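Home | Issues | Distribution | Submissions | Contact

Distribution notes for small press members

January 17, 2020 – by Hendriks

Print this page | E-mail this page

The Flultar catalog of small press titles now lists 164 periodicals, 39 of them added after the May intake. Entries give trim size, page count, binding and the last issue received.
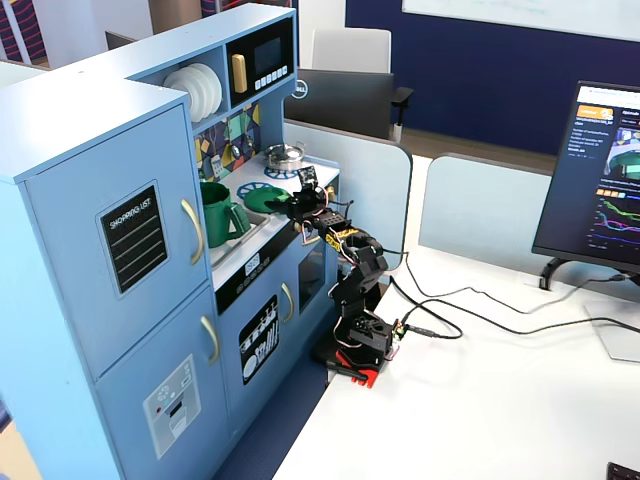

Titles with no new issue in 14 months move to the inactive list. They stay searchable, but the Sinditz reading room stops holding shelf space for them.

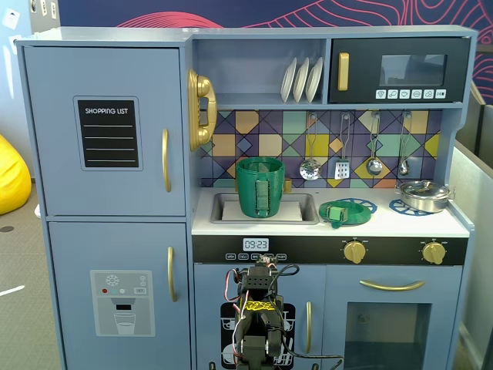 Page last changed: January 17, 2020

Half-size zines should be sent flat. Over 107 copies arrived folded in the last intake – these can't be racked and were put in the box files.
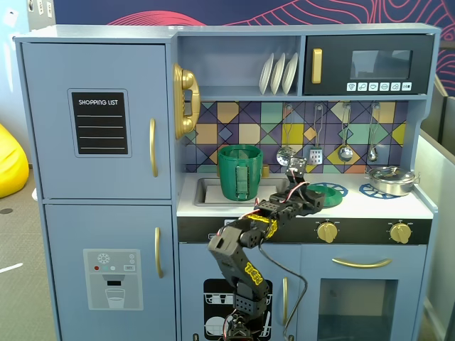
Cover stock heavier than the inside pages is still preferred. Saddle-stitched issues need two staples, set on the fold.

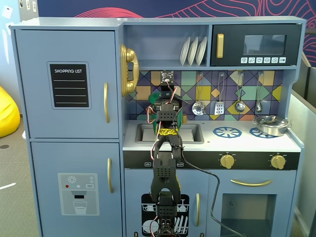

Tronis writes that the 14-month rule is hard on annuals, where one late printing is enough to drop a title, and asks for a longer limit. Annuals may request an extension by e-mail before the next intake closes.

Print this page | E-mail this page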